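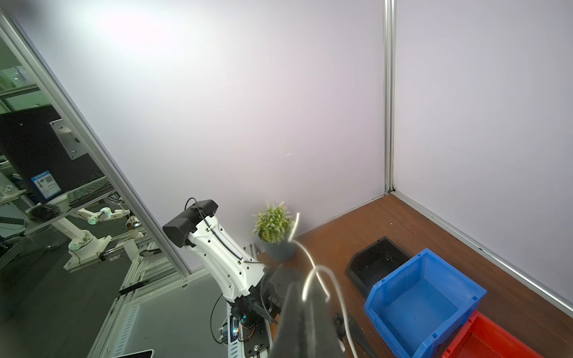

Tesfamariam TF-8 gripper fingers, set of two

Slim tapered fingers for small arms. Black. Now on the bench at Cedport beside our old Samine pair, wire sorting trial. 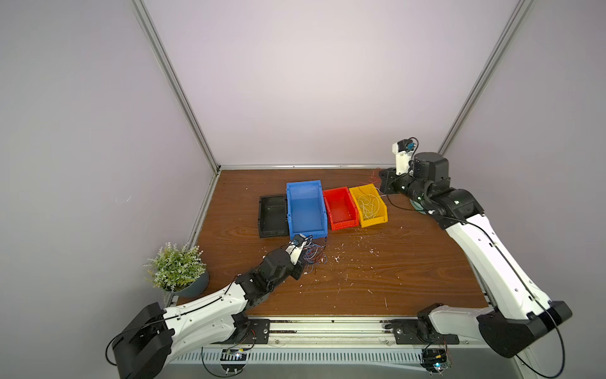 Two-arm cell, wires and stacking bins.

Opening 84 mm. Tested to 3000 cycles, no cracks so far. Samine wider at the tip, better on blocks and boxes, poor on thin wire. These ones get in under a strand. Mostly. 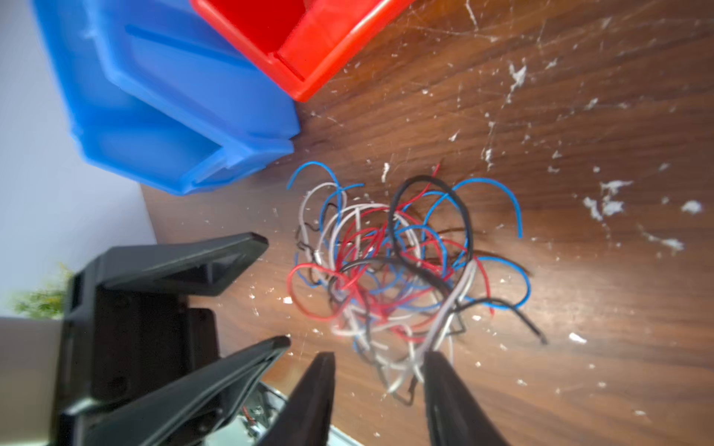
Amora wrote in that the tips are good but the wrist camera matters more, and a cheap one will loose the wire ends every time.

Fair point. Camera sold seperately. Mount fits either colour of housing.

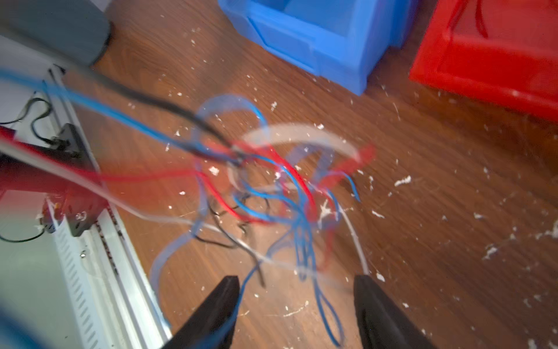 Do they fit the Samine wrist plate?
With the adapter, part 284, in stock now.

Next batch October. Orders over $400 ship free.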